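Flat, Dry and Folded: Storing Heavy Knitwear Through the Summer

From the June issue, Home and Cloth section

A heavy jumper is at more risk in the wardrobe than on the wearer. Knitted fabric is a set of linked loops, and a loop under steady load will lengthen. Hung by the shoulders from October to May, a thick cable knit can gain length in the body and lose width at the hem, and the change is slow enough to go unnoticed until the sleeves cover the knuckles.

Storage begins with washing. Body oils and food marks attract clothes moth, and a garment that looks clean may still carry both. Hand-wash in cool water with a wool detergent, press the water out in a towel, and dry flat away from direct heat. Thick bands of cable dry more slowly than the plain knit beside them. At Slaoui, a small knitwear repair workshop, jumpers are left on the rack for a further 22 hours after they feel dry to the hand.

Folding needs a surface larger than the garment with its arms out. A made bed is the usual choice. Lay the jumper front up, hem towards you, and smooth it from the centre to the sides without pulling. Bring one sleeve across the chest so that it lies level, then the other. Fold the body up in two stages, or three for a long one.
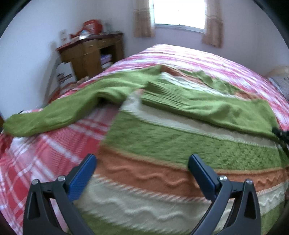

Patterned knits call for some care over where the fold falls. A crease set across a raised cable flattens it, and the stitches on either side take the strain. It is better to place the fold in a plainer stretch, even if the finished parcel is uneven. Where bands of different texture meet, the join is often the stiffest line in the garment and will resist folding anyway - let the fold move a little above or below it.

Stack height matters more than most people allow. The workshop loaded a shelf with 33 folded jumpers in stacks of varying height and checked them at the end of the season. Those at the bottom of the tallest stacks had flattened cables, most of which recovered with steam. Its present rule is to keep the heaviest pieces at the bottom and leave a gap of 2 cm above the top one.

For containers, cotton bags allow air through but will not stop a determined larva. Lidded boxes will, provided the contents go in fully dry. The Arovby under-bed box, 108 cm long, takes a row of adult jumpers laid side by side. The Ernholm is shorter and deeper and suits thinner knits. The Hurkden zipped bag is the cheapest of the group, though its seams are not tight enough for wool kept in a house with a known moth problem.

Open each box once at midsummer, shake out the contents and refold them along different lines.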